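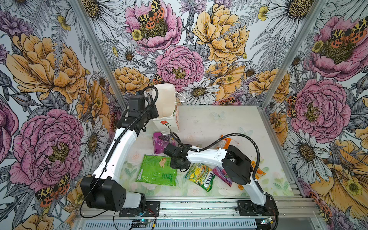 Chapter 4: Why We Care About Famous Strangers

Before we get going, I'd like you to think of a celebrity you have never met and could still recognise from the back of the head. Most of my students manage it before I've finished the sentence. One year a very quiet young man at the back of the room named a soap actor, his co-star, both of their ex-wives and a spaniel, and then looked rather embarrassed about it (he needn't have been, I knew the spaniel too).

Gossip about well-known people is often treated as the junk drawer of the media, and you'll meet plenty of writers who would like to skip past it to something with more dignity. I've never felt that way. My grandmother in Fullau kept 99 issues of the same weekly magazine under the spare bed, and the way she and her neighbours talked them over taught me more about how an audience behaves than a good deal of what I read later at university.

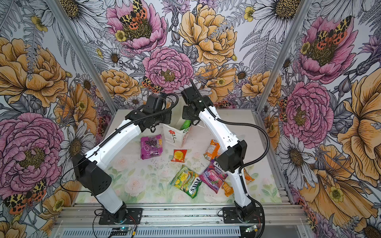 Figure 4.1 A white paper bag in a workspace with floral walls.

The main idea in this chapter is the one-sided friendship. Researchers call it a parasocial relationship, a term that dates from the 1950s, when television presenters had begun talking to viewers as though they were sitting in the same lounge room. You know a great deal about the presenter, the presenter knows nothing at all about you, and yet the feeling of company is real enough to be missed when the program ends. Keep that in mind as you read, and try not to be too hard on the people in the case studies. You are very likely one of them.

We'll spend most of our time with a fan club for the Prelletero sisters, the singing duo whose split filled the entertainment pages for months. Elmarie Swanepoel joined the club at school and was still a member 20 years later, when she sat down with Lindiwe Du Plessis for two long interviews, the second of them recorded in December 2018. Her favourite story concerns a signed program that arrived in the post addressed to somebody else.

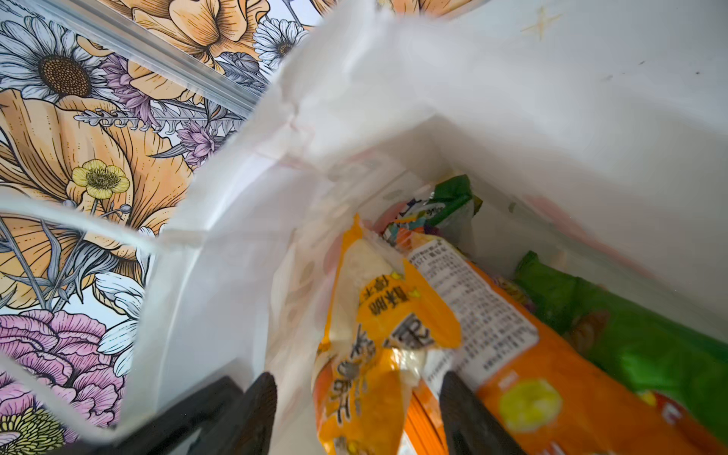 She kept it anyway, and her reasons for keeping it are worth reading slowly, so I've left that part of the interview nearly whole. Notice how she moves between talking about the sisters as performers and talking about them the way you might talk about cousins who live a long way off. We'll come back to that in the section on Baxter, a gossip columnist who wrote under the one name and answered every letter, even the rude ones.

What you'll need for this chapter

A notebook, and one celebrity story you've followed yourself, old or new. Wellon's short reading on magazine covers is helpful but can wait until after the first exercise.

4.1 Knowing someone who doesn't know you

Let's begin with the letters page.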